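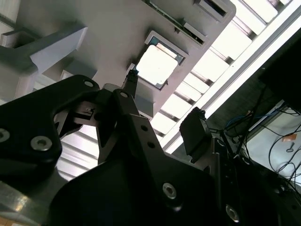 Why Does Dust Come Back?

You wiped the shelf on Saturday morning. By the next weekend you could write your name on it again. Rude.

Dust is a mix of tiny things: threads from your socks, dirt from your shoes, pollen, bits of dead skin, and whatever the dog brought in. Some specks are so small that it would take 10 of them, side by side, to match the width of one hair. They float on the air until the air gets still, and then they land, usually on something you just cleaned.

Fans make it worse. Any machine that pulls in air to stay cool pulls in dust too, and a computer does this all day without complaining.
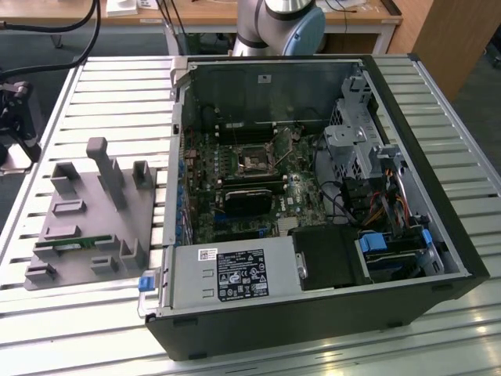

Can we ever get rid of all the dust?

Sadly for your parents, no. As long as people live in a house, they keep making more. A damp cloth helps, as it holds on to the dust. A dry feather duster mostly sends it on a short vacation to the other side of the room.

Written by Nikola Nowicki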